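Best way to wrap breakables for a long move if I have way too much glassware?

Posted by teacup_hoarder, 2021-04-26

Hi all, first time posting. We're moving from Branlow to Villalobos next month, which is 670 miles, and I'm starting to panic about the kitchen. My grandmother left me her glass and china when she passed in December and I'd say there's close to three big cabinets of it. Stemmed glasses, gravy boats, a punch bowl with all the little cups, and a pair of tall vases I'd cry over if they broke.

The moving company wants an extra $400 to pack the kitchen for us and they won't cover anything we pack ourselves. My husband thinks we should just roll everything up in towels and sweatshirts and hope for the best. I don't love that plan! I've already bought one roll of bubble wrap and it did maybe a shelf and a half, so at that rate I'll go broke. Is newspaper okay? Do I really need those boxes with the dividers? And has anyone used stretch wrap on dishes, or is that only for furniture?

Thanks in advance, and please be nice, I've only ever moved across town before.

skulen_street_mom

Oh, I've been there — four moves in nine years and I still have all but two of my wedding glasses, so take heart.

Skip newspaper as the layer touching the dish. The ink comes off on everything and you'll be washing all of it at the other end when all you want is a cup of coffee. Get plain packing paper, the kind that's like newspaper with nothing printed on it. I bought a 10 pound bundle last time and it did my whole kitchen plus the bathroom stuff. It's so much cheaper than bubble wrap and you can crumple it for filler too.

For stemmed glasses, stuff the bowl with paper first (gently, don't ram it in there), then twist a strip around the stem until it's as fat as the bowl, then roll the whole glass up in two sheets from corner to corner. Pack them standing up, never lying down. Same with plates, on edge like records. I know it feels wrong but flat stacks are how I lost my two best platters.

Divider boxes are worth it for glasses only. Ask at a liquor store, mine gave me as many as I could carry.

Now, stretch wrap. I love the stuff but you have to think of it as the thing that holds your padding on. By itself it does nothing when something gets knocked. I do paper first, a good thick layer, then wrap the plastic around in bands that overlap, pulling it snug as I go, and bunch it together at the top. I get the colored kind so I can tell what's what without opening it. Red is "do not put anything on top of this."
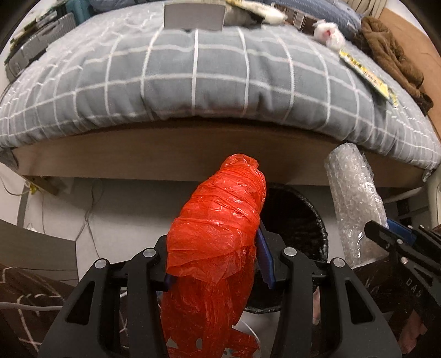 Red stretch wrap, pulled tight in the middle and gathered at the top

Don't worry about making it pretty. The end of the film always goes ragged on me no matter how I tear it, and I stopped caring years ago. Just don't put it straight on anything with gold trim or painted flowers, especially if the boxes will sit in a hot truck. My aunt's sugar bowl came out with the film stuck to the gold and part of the rim went with it.

For your tall vases I'd do paper inside and out, then a bath towel, then the plastic over the towel so it can't slip down. And those two ride in the car with you, on the floor behind the front seat. I wouldn't put them on the truck for anything!

Your husband is half right, by the way. Towels and sweatshirts are great in the bottom of the box. Put a couple inches down there before anything breakable goes in, and fill the top the same way. Then pick the box up and give it a tiny shake. If you hear clinking, open it back up and add more.

boxguy_70

just pay the 400. your time is worth something and if they break it they have to pay for it

paperandtape

Read the contract before you pay anybody. With our movers the basic coverage went by weight, so a broken crystal vase would have gotten us pocket change whether they packed it or not. Ask what full value coverage costs and if there's a deductible. Ours was $100.

I agree with the first reply on most of it, though I use small boxes only. Dishes in a big box get so heavy the bottom drops out. Double tape the bottom seam and write FRAGILE on the sides as well as the top, since the top gets covered once they're stacked.

Vendadum had dish kits last time I looked, foam pouches plus the cardboard dividers. The pouches were good and the box was kind of flimsy. I'd buy the pouches alone if they'll sell them that way.

Also take pictures of the good pieces before you wrap them. I didn't, and then I had to prove what a bowl looked like from the pieces.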